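THE WONDWOOD REPORT
Short fiction

To the Board of the Wondwood House, from the Office of Linens and Small Furnishings. Filed 3/30/24.

1. The Office was asked in the winter to settle the matter of the blue-striped towel. The Board will recall that the towel came to the House with the Paju bequest, which ran to 377 articles, and that every article but one was placed within the year. The clocks went to the landing. The soup plates went to the long kitchen, where they are used on feast days and complained of. The towel was entered in the register as number 84, "towel, striped, to be kept folded," and was sent to this Office for keeping.

2. The will of the late owner is brief on most subjects. On the towel it is not. It provides that the article shall be folded "as it was folded at Grakach," the summer house on the lake, and that until this has been done the House shall not have the use of the lake property, its boats or its orchard. The Office was therefore directed to find out how towels were folded at Grakach.

3. Inquiries were made. The house at Grakach has been shut for many years. The laundry there was let to the firm of Braltix, whose books survive in a damp condition and record 3544 towels washed, dried and returned. They say nothing of folding. A former maid of the house, reached by letter, replied that towels at Grakach were folded in the ordinary way. A former gardener replied that they were not folded at all, and were hung on the pear tree.

4. The Office then proceeded to the article itself. It was laid on the white table in the workroom and examined from the corner inward. The white portion is thick and raised, in regular rows of rounded loops. The blue is finer and closer, with lighter yarn mixed through it, and the two colors meet in a line of small teeth. It was hoped that an old crease might be found along this line. The examiner passed a hand over it several times and reported no crease, but asked that it be noted that the towel was a very good one.
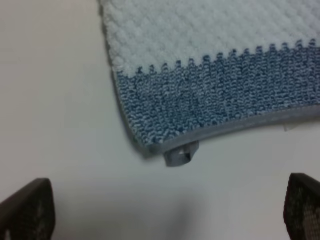 Article 84, one corner, showing the meeting of the white and the blue.

5. The Board had by this time set aside a sum of 1000 for the work, and the Office felt obliged to be thorough. Folds were tried in halves, in thirds, and in a manner described in a household manual as "the envelope." Each was entered on a card with the date and the initials of the person folding. Where two persons disagreed as to whether a fold was the same as an earlier fold, both cards were kept. The drawer set aside for cards was filled, and a second drawer was requested and refused.

6. A wide fold was also entered, with the front edge left round and soft and the stripes running from front to back. Opinion in the Office favored it. It looked, in the words of one card, "like something put out for a guest." The executors were invited to view it. They stood before the table for some time, asked whether there was tea, and said that they could neither accept nor refuse it, as they had never been to Grakach.

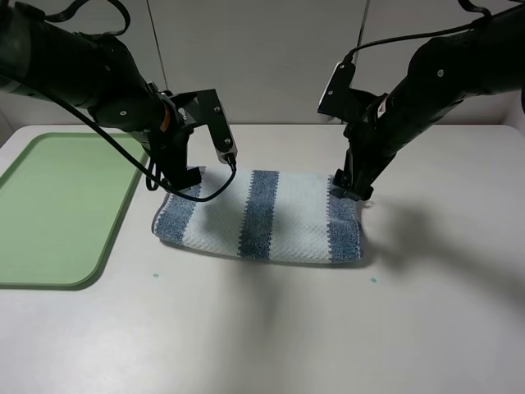 The wide fold, with stripes at the left, near the middle and at the right.

7. The Office wishes to record what followed with care, as it has been told differently in the long kitchen.

8. Among the late owner's papers was a child's exercise book, which had been listed with the recipes and so had not been read. On its last used page, below a column of spelling words, there is an account of a morning at the lake. The child had been swimming before breakfast, against instructions. The child's mother came down to the landing with a towel, and said nothing about the instructions, and dried the child's hair with it. Afterward she folded it on her knee while looking at the water. "She did not look at it," the child wrote, "and one end came over by itself, and she left it."

9. The page was read aloud in the workroom. No one proposed a trial. The senior member of the Office, who had folded more of the cards than anyone, went to the table, turned toward the window, and spoke for a minute or two of other things -- the price of coal, a sister's knee -- while folding the towel without looking down. It was then let go.

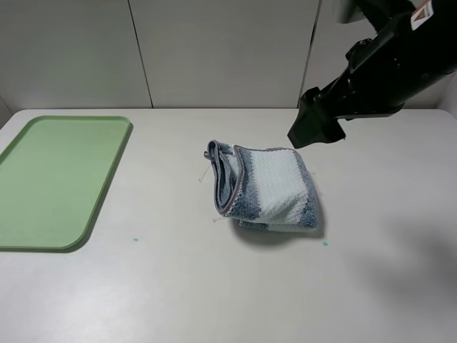

Article 84 beside the green tray, left end turned over, hanging loop at the upper corner.

10. The left end had come over on itself and stood a little open, with the blue of the inner face showing and the gray edging around it. A loose white thread stuck out near it. The junior member reached for the scissors and was asked to put them back.

11. The executors were sent for again. They compared the towel with the page, and the elder of the two read the page a second time and then went and stood in the corridor. On returning, the elder said that the condition was met, and signed.

12. The keys to Grakach are to be handed over in April. The Office recommends that the boats be looked at before anyone is permitted in them, and that the pear tree be left alone until it has been seen in leaf.

13. As to the article, the Board has asked in what case or cabinet it should be shown. The Office has considered the question and recommends none. It asks leave to carry the towel down to the lake when the house is opened, and to place it on a hook by the landing, where it may be used. A form of consent is attached. The Office would be grateful to have it back before the weather turns warm.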